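On Keeping a Household Inventory

It has been my practice for several years to maintain a written record of the contents of my home. The matter was first put to me by Isabelle Vachon, who had spent much of a winter settling an insurance claim after a burst pipe and had been asked to list every item lost from two rooms. She produced 90 entries from memory. The eventual total was a good deal higher.

The record at present runs to 883 lines. Each line gives the item, the room in which it is kept, the year of purchase where known, and the price paid. Items costing less than five pounds are entered as a group, so that the kitchen drawer, for instance, occupies a single line. Books are treated separately and are listed by shelf.

Readers have written to ask which form the record should take. I began with a bound ledger and moved to a spreadsheet in the second year, when corrections had made several pages difficult to read. A printed copy is kept at another address and replaced each December. Receipts for anything over 300 pounds are filed in the order of the list, in plain envelopes marked with the line number.

Valuation is the part most often done badly. The price paid in the year of purchase is of limited use for furniture and of almost no use for carpets. My own policy asks for the cost of replacement, and I therefore review the larger entries once a year, room by room, beginning with the hall. Last year the dining table and chairs alone had to be raised by a considerable sum. Policies differ on this point and the wording should be read with care.
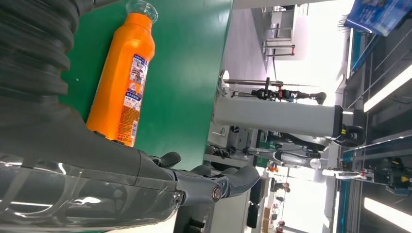
Dark grey fingers, with a black ribbed sleeve behind.

Ho-yin Tai has asked whether items on loan should be included. I enter them on a separate sheet with the name of the owner and the month in which they arrived. The same sheet records what I have lent to others, at present a stepladder and two suitcases. The loft remains to be done and will be taken up in the spring.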